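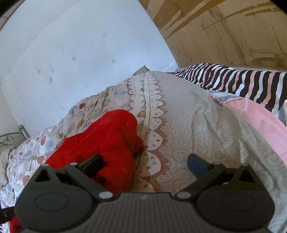
Fadwa Farouk wrote to me that she has shown her flat to 9 buyers and every one of them walked straight to the kitchen cupboards and opened them. She asks if it is worth the trouble to tidy inside.

Yes, it is worth it. People who look at a home open everything. Take out half of what is in each cupboard and put it in boxes at a friend's place. Turn the cup handles to the same side.

Smells come next. Do not spray perfume before a viewing. Boil a small pot of water with lemon peel the evening before, and open the windows for a while in the morning. The drain of the sink needs bicarbonate and hot water. 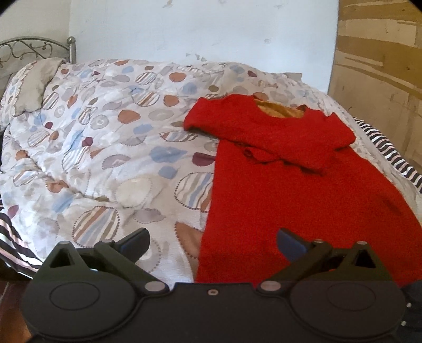 For limescale on the taps, wrap them with a cloth soaked in vinegar and leave it for an hour. Do not do this on stone worktops or on gold-coloured taps, I spoiled one in October.

Small holes in the wall: fill, let dry, sand lightly, then paint with a nearly dry brush. I keep the old paint in jam jars with the room written on the lid.

Last, change the weak bulbs in the hall. My whole list cost me a little over 200 pounds, and the paint was most of it.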